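**18 October 2025 – Outdoor collection, patio table. Entry by H. Karaki, for the Muvar notebook.**

Purpose of entry: to record how the session rules were applied outside the laboratory, and to propose wording for the next revision. The current text was written for indoor benches and is silent on several matters that arose.

1. Marker visibility. The rule requires the printed face of the marker to be readable by the fixed camera at the start of every episode. The operator is to raise the hand to shoulder height, hold still for 5 seconds, and proceed only on the observer's word. This hold is retained outdoors without change.

2. Cable. The glove cable is to hang on the operator's side of the table with enough slack for a full reach. It may not lie across the tabletop or under a chair leg.

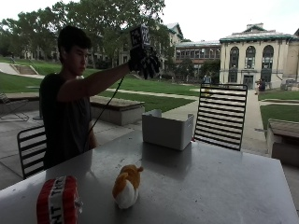 3. Objects. Only items on the session sheet may be on the table: the white bin, the TNT plush and the orange and white plush. Personal items are to be kept off the surface. Soft objects remain the approved class for new operators.

4. Bystanders. The indoor rule assumes a door that can be closed. A. Mac Mathúna proposes that an episode be stopped whenever a passer-by comes within reach of the table, and that distant figures on the walkways be noted in the log without stopping work. I support this – but faces must remain unrecognizable at the stored resolution, and that has to be checked before release.

5. Light. The tabletop reflects the sky. Exposure is to be locked before the first episode and checked again after every 20. If the marker drops out for longer than the permitted gap, the episode is flagged, and the flag may not be removed by the person who recorded it.

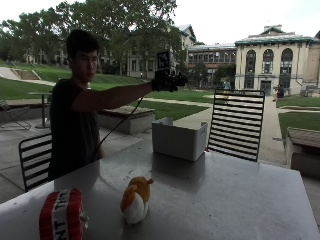 *Handheld device with marker upright, arm at full extension. See items 1 and 2.*

6. Naming. Glove and handheld episodes are to be filed separately, even when the objects and table are the same. Episode 63 in the Peltico set was filed under the wrong heading and remains to be corrected.

Open: Aisling to draft item 4 for review. Item 5 needs a figure for the permitted gap. Revised rules to take effect in January.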